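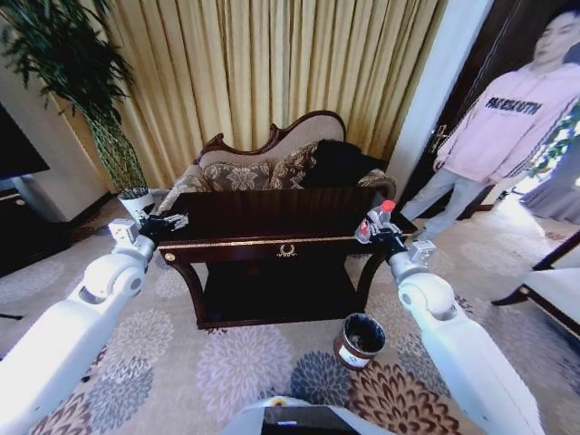 Clerimham Coffee Table with Drawer

Price and delivery on request
Article no. 171-64
Sold by Ondmont Furniture, also for hotels and guest houses

The Clerimham is a coffee table for a classic sitting room. It has a glossy dark brown top, a thin gold line along the front edge and one drawer in the middle, with a small gold wreath on it. The legs are curved, and between them is a lower shelf for magazines, a tray or a folded blanket.

Our designer Glória Pacheco drew this model for hotel suites, where a table must look formal but is used the whole day. Guests put bottles, keys and paper tissues on it, and the room staff wipe it every morning.

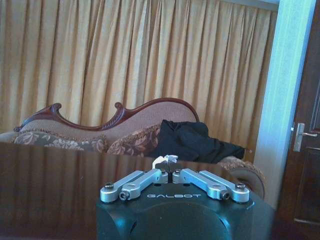
Care of the glossy top

Take away crumbs and small paper first, with the hand or a dry soft cloth. Then wipe with a cloth which is a little damp, and dry it in the same direction. Please do not use wax spray on the gold line. A cold bottle should stand on a coaster, and a bottle lying on its side should be closed well. The surface has 6 layers of lacquer, but water left for a whole night can still make a white ring.

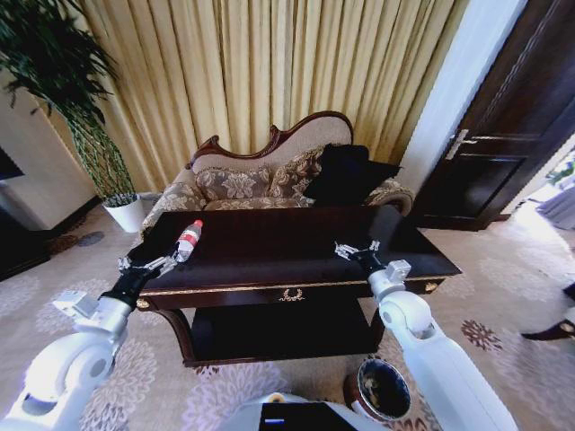 GOES WELL WITH

Kutden chaise sofa, carved frame, floral fabric in beige and brown. Loose cushions are ordered separately.
Kravchuk pleated curtain, floor length, gold. We sew it to your measure.

We have sold over 3000 tables of this series, and most customers ask the same question: how to place it.
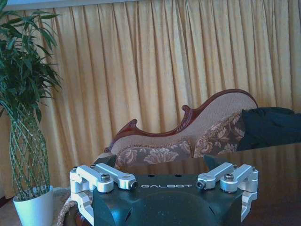 Leave enough space between the table and the sofa that a person can pass with a tray. The drawer should face the side where you walk, so it opens without moving the seat. If you have a chaise with a carved frame in front of a tall yellow curtain, a plant with a braided stem at the far side gives some green to the warm colors. For questions about the arrangement, please write to Mohsin Dogar in our showroom. We are closed on Sunday.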